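Home · Guides · FAQ · About · Contact

Can a robot do my chores yet? Your questions, my answers

7 min read 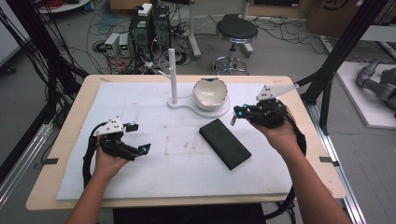 A gripper in each hand, and a bowl to deal with.

I'm Sorcha Cullinane, and I've been writing about home machines long enough that my neighbors ask me this stuff over the fence. These are the ones I get most.

So can I buy a robot that does the dishes?
Nope, sorry! You can buy a dishwasher, and you should if you have the space. A machine that clears the table, rinses the bowls and hangs the mugs up in a kitchen it's never seen before? I haven't met one I'd trust with my grandmother's cups.

Why are bowls and mugs so hard?
They're slippery, they break, and every one is a bit different. You and I squeeze just enough and never think about it. Two stiff fingers don't have that feel, so somebody has to work out the grip for each shape (thin rims are the worst, in my opinion).

What are the hand-held grippers for?
A person does the chore wearing or holding the same kind of fingers a robot would have, and the movements get recorded so a robot can learn from them. I tried a pair at a workshop in Jenport and took most of a minute to pick up a sponge. My respect for robots went up a lot that afternoon.

How many tries does it take to teach one task?
It depends who you ask. Vignesh Kotian, who builds training sets, told me he'd start with roughly 200 for something simple and then see where it goes wrong. His last mug job ended up at 754.

What about factories and shops?
Much better news there. If the parts are always the same and always show up in the same spot, machines are great. My friend Guilan Li runs a small packing line at Gultwood and her arm fills boxes all day, but a person still sorts the returns, and she has no plans to change that.

Is anything at home worth the money right now?
Vacuums and mowers, yes. My Skivano vacuum was $181 on sale and it does the hall every morning, except when it eats a sock. I looked at a $1,299 model too and couldn't see what I'd do with the extra features.

Will it fold my laundry?
Slowly, in a demo, with a towel. Ask me again after the June trade show, I've got a whole list of questions to bring.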